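3.2 Task Setup and Demonstration Collection

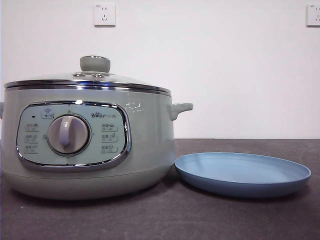
Figure 3. Workspace for the lid transfer task: multi-cooker with glass lid, and plate, seen from the fixed camera.

The lid transfer task requires the arm to grasp the knob of the cooker lid, lift the lid clear of the steel rim, and set it on the blue plate to the right (Fig. 3). We chose it for two properties. The transparent dome gives poor depth readings, so the policy must rely mainly on the knob and the rim. The knob also leaves little room for error in grasp height, as the fingers must close above the glass.

Demonstrations were recorded in two ways. In the hand-guided condition, the operator held the wrist of the Preltari arm and moved it through the task with gravity compensation on. In the remote condition, the operator used the Urmont leader arm and watched only the fixed camera view. Each of 4 operators gave 30 demonstrations per condition. The dial was left untouched throughout, and the cooker was unplugged.

Hand-guided recordings place the operator's arm in view, which does not occur at test time. Following Lei and Caputo, we replayed each recorded joint path with the operator out of view and kept the replayed images for training. Replays in which the lid slipped or touched the plate rim first were discarded. Remote recordings were used as collected. Both sets were resampled to a common rate before training.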